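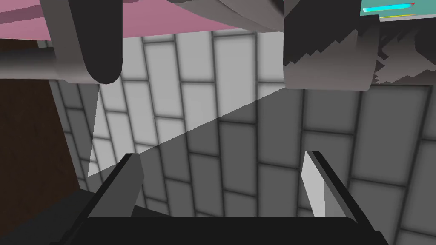 Grout fails before tile does, says Adaeze Nwosu, who inspects commercial floors for Merine, and the cause is usually water added at the mixing stage.

"The bag gives a range and the crew goes past it to get a softer mix," she said. "You lose strength and you get uneven color when it dries."

Her firm surveyed 215 joints at the Amlow market hall in June. Most of the cracking was within three feet of a doorway, where carts turn. Nwosu blames missing movement joints.

"A slab moves. If the tile field has no soft joint at the perimeter, the grout takes the load -- and it was never meant to."

She is cautious about sealers. A penetrating product slows staining, she said, but does nothing for a joint that was underfilled.

Repairs at Amlow cover roughly 650 square feet. The old grout will be cut out to two-thirds of the tile depth before refilling.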